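The Drivach Hand

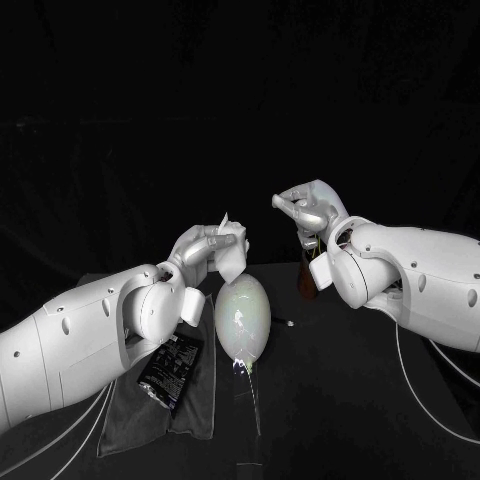 One: Tissue

Ekene Babalola had been promised a better hand by three firms now, and she had stopped clearing a shelf for them.

"It's got the tissue," said Tanner.

"The Barkel could get a tissue."

"The Barkel tore it."

"Not every time." She wrote down the grip setting, 40, and looked at the balloon under the fingers. The man from Drivach had told them that a balloon was nothing, that his hands had managed 900 of them. She had asked who did the counting and he had talked about the weather.

"What's the right one doing?" she said.

"Waiting."

"It cost the same as the left. Bring it down."

Tanner leaned over the keys. He liked the Drivach and wanted her to like it too, and he had already given the old Zedby arms away in his head.

Two: Bottle

"We'll do the bottle after lunch," he said.

"Full or empty?"

"The brochure says empty."

"Then fill it," said Ekene, and went to find a jug.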